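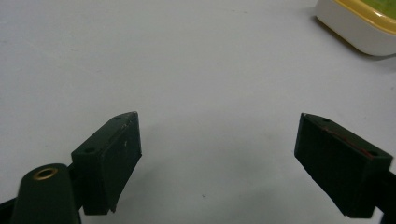

**Citevholm Community Garden Association**
Minutes of the general meeting, 2 June 2019

The meeting opened with 93 members signed in. Quorum was met. The minutes of the last meeting were approved with one correction: the new hose bibs are on the Poston Street side, not the alley side.

**1. Plots**

All 112 plots are assigned. There are 6 households on the waiting list. Three plots on the north row have not been worked this spring. Letters went out to those holders, and any plot still in weeds at the end of the month goes to the next household on the list.

**2. Money**

The balance is $446 after the spring water bill. Dues from four plots are still owed. A motion to raise dues next year was discussed. Several members said they would prefer a second plant sale. The motion was tabled until the October meeting.

**3. Water**

The tap by the compost bins drips and the handle is stiff. It will be replaced before the hot weather. Members asked again that sprinklers not be left running unattended. A request for drip lines in the shared beds was approved, up to $80, to be bought at Araújo Hardware.

**4. Compost**

Bin two is full and should be left alone. Use bin three. Too much cardboard is going in with tape still on it. Grass clippings from outside the garden are no longer accepted, as we can't tell what has been sprayed on them.

**5. Shed and tools**

The combination has been changed. Members in good standing can get the new one from the secretary. Two spading forks and the long loppers are missing from the shed. Please check your trunks.

**6. Fence along Clumari Road**

The gate post leans and the latch does not catch. One quote has come in, and it is more than we have. A second quote will be requested. Until then, loop the chain over the post when leaving.

**7. Other business**

A member asked about keeping bees. The city rules need to be looked up first. Carried over.

The meeting was adjourned at 8:15 p.m.

Submitted by the secretary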